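The Blue Box on the Table

My kitchen table has a drawer nobody opens and a top that everybody uses, and for most of last year I couldn't have told you what the wood looked like. There was stuff on it. Mail, a bike pump, batteries that might have been dead, the packaging from things I'd already unpacked and put away. Especially the packaging! I am a keeper of boxes. If a box has a good lid and sharp corners, I will find a reason to hang on to it until one of us gives out.

So in June I decided to deal with the boxes, and because I can't do anything quietly I decided to write about it too.

The rule I set myself was simple enough. Everything came out of the closet, the hall shelf and the space on top of the fridge, and it went across the table one box at a time. I'd look at it, open it, decide, and move on. I had pictured an afternoon with the radio on and a pot of coffee. By nine that night I had gotten through the hall shelf and eaten dinner standing up.

Some of them were easy. The Kurnon box, which once held a desk lamp I gave away two apartments ago, went straight out (I did fold it nicely). The Fluseck one was harder. It's a long, flat thing with a magnetic flap, and I swear I kept it purely for the sound the flap makes. Inside were three pens and a receipt for 761 kronor from a trip north with my sister, who bought a wool hat, wore it on the ferry, and left it on the ferry. I kept the receipt and the pens. The box I put in the maybe pile, and then I felt bad about having a maybe pile.

And then there are the colored ones. I have no defense where color is concerned. Plain brown cardboard I can flatten without a second thought, but give me a proper strong blue and I start making plans for it. Buttons, maybe. Seeds. All those little screws that come taped to the back of shelves.
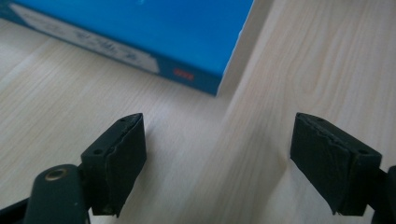
Keep it, but only if you can say out loud what's going in it before you put it down, was Américo Godinho's advice when I called to complain about my progress. He has a way of making a rule sound like something you'd already agreed to. If you have to think longer than it takes to tie a shoe, he said, you don't need the box, you just like it, and liking it is fine so long as you only like 2 of them at a time.

Two! I had been hoping for something closer to 70.

But I tried it, and I have to report that saying it out loud is horribly effective. "Candles," I told the kitchen, holding up a square tin, and that was that, the candles went in and the tin went on the shelf. "Cables," I said to the next one, and then remembered I already had a cable box, and a cable drawer, and a bag of cables hanging from the pantry door. Out it went. There was a shoebox from Ojala that I couldn't name a single use for, and I stood there opening and closing my mouth like a fish.

What I hadn't expected was how much I'd enjoy having the table back. It's a pale wood, a creamy sort of beige, and with the light on it the grain shows up in long curves – there's a part that looks like a candle flame if you're in the right mood. I bought it secondhand in 2000, hauled it up the stairs with a neighbor, and I'm pretty sure I covered it with groceries that same evening. I've been eating off a nice piece of wood for years without giving it a glance.

The boxes that stayed now live on one shelf, lids facing out. Buttons, candles, stamps, and a Dumero cookie tin full of keys that I'm too nervous to throw away, in case one of them turns out to open something. The maybe pile is down to the one with the magnetic flap. I've taken to clicking it while I'm on the phone, so I suppose I do know what it's for, and I'll be calling Américo this weekend to see if that counts.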